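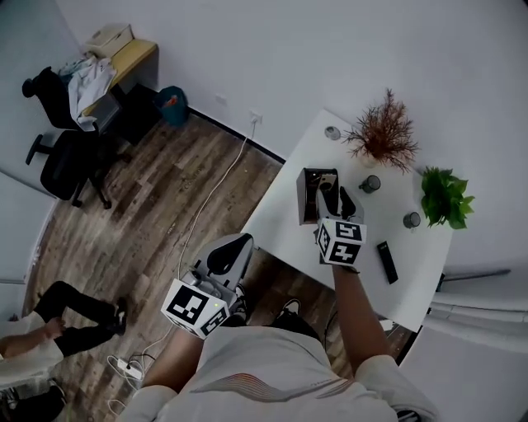 Figure 1. Two-handed work with hand-held grippers: the right gripper holds a black box just above the near edge of the table.

Unit 4: Rules for hand-held gripper sessions
Course notes, Stesgate. Revised November 22, 2019.

These notes replace the October handout. The main changes are in sections 2 and 4. Read all of it before your first session at the table.

1. Before you start

Check both grippers by hand. Close each one on nothing, then on a soft object, and look for play in the fingers. If a finger pad is coming away, write it in the log and take the spare. Do not tape it.

Look at the marker cubes. The printed faces must be flat, clean and fully stuck down. A lifted corner changes the pose estimate, and in Dario Colombo's check of our October recordings that one fault accounted for 38 of the 43 rejected runs.

Walk the floor area you will stand in. Cables go along the wall or under a cover. Where a cable has to cross open floor, the operator is told before picking up the grippers.

2. Holding and moving

Keep marker faces toward the room as far as the task allows. Sleeves, hair and the other gripper are the usual things that block them.

The hand that is not working stays low and still, with its gripper pointed at the floor. Do not rest it on the table and do not use it to lean on.

Lift first, then move sideways. Clear the near edge of the table before you bring an object toward your body. Cups and potted plants count as obstacles even when they are not part of the task – plan your path around them.

Move at a pace you could keep up for the whole session. Fast runs look fine and are hard to use.

3. Other people in the room

One operator at the table at a time. Anyone else stays seated or stands well back from the operator's arms. Questions wait until the run is over, unless it is about safety.

4. Stopping

Stop at once if you drop an object, bump the table hard enough to shift things, or feel a cable under your foot. Say "stop" out loud. Mark the run as stopped and start a new one. Never repair a run halfway through.

Take a break of 10 minutes after every 200 grasps, or sooner if your wrist is sore.

5. Log

For each run write: operator, task name, objects used, result, anything odd. "Fine" is not a result. Use "done", "dropped" or "stopped".

Logs go to Vittoria Parisi. Broken equipment goes to Kieran Ó Conaill, with the log page.

Reading for next time: Unit 5, sections 1 to 3.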